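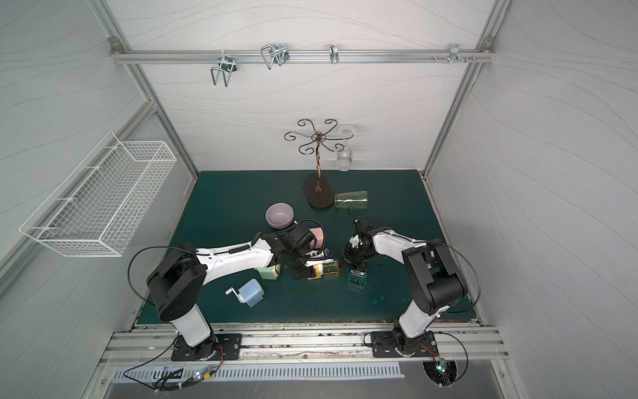
**Spionagethriller "Die Florivis" - lohnt sich das Durchhalten?**

**kapitelfresser**
Hallo zusammen, ich hänge bei "Die Florivis" von Fikri Sumampouw fest und brauche mal eure Meinung. Der Anfang hat mich total gepackt: der Frachter ohne Funkkontakt, die Agentin, die im Hafen von Pattinasarany auf den falschen Mann wartet - herrlich! Aber dann wird gefühlt nur noch in Hinterzimmern telefoniert. Ich bin jetzt auf Seite 200 und weiß immer noch nicht, wer eigentlich für Trultell arbeitet und wer bloß so tut. Kommt da noch was? Bitte ohne Spoiler zum Schluss!

**Nebelhorn_Kiel**
Dranbleiben! Du bist wirklich kurz davor. Noch 30 Seiten, dann geht es aufs Schiff, und ab da habe ich nichts anderes mehr gemacht (Abendessen gab's dann halt um elf). Die Telefonate fand ich übrigens gut, da stecken die ganzen Hinweise drin.

**mara.liest**
Ich muss leider widersprechen. Ich habe es im Januar gelesen und mich bis zum Ende geärgert. Der Teil auf dem Schiff ist flott, ja, aber Stodent ist als Gegenspieler so was von blass. Der steht rum, raucht und sagt düstere Sätze. Dass so einer einen halben Geheimdienst an der Nase herumführt, hab ich keine Seite lang geglaubt. 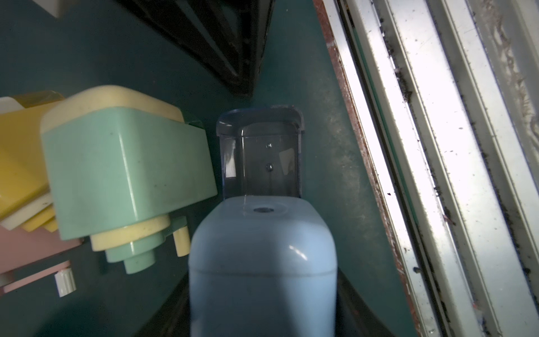 *Hellblauer Greifer, dahinter die getönte Abdeckung*

**Nebelhorn_Kiel**
@mara.liest Blass ist doch bei einem Spion kein Fehler?! Der soll ja gerade nicht auffallen. Mir sind die leisen Schurken lieber als die mit Privatinsel.

**mara.liest**
Unauffällig darf er sein, langweilig nicht. Bei le Carré fallen die Leute auch nicht auf und ich will trotzdem wissen, was sie zum Frühstück essen.

**Tintenklecks**
Ich misch mich mal ein - habt ihr das Original oder die Übersetzung gelesen? Ich hatte zuerst die deutsche Ausgabe und fand die Dialoge furchtbar steif, auf Englisch lief es viel besser. Stodent ist da richtig trocken und ein bisschen komisch. Im Deutschen siezt er sogar seine Schwester, was soll das denn?

**mara.liest**
Übersetzung. Okay, das mit der Schwester hat mich auch gewundert, ich dachte, das wäre ein Hinweis, dass sie gar nicht seine Schwester ist, haha.

**kapitelfresser**
Moment, er hat eine SCHWESTER?

**Tintenklecks**
Ups. Entschuldigung! Ist aber wirklich nicht wichtig, sie kommt nur in zwei Kapiteln vor.

**kapitelfresser**
Schon gut :-) Dann lese ich heute Abend bis zum Schiff weiter und melde mich wieder. Wenn da auch nur telefoniert wird, fliegt das Buch in die Tauschkiste.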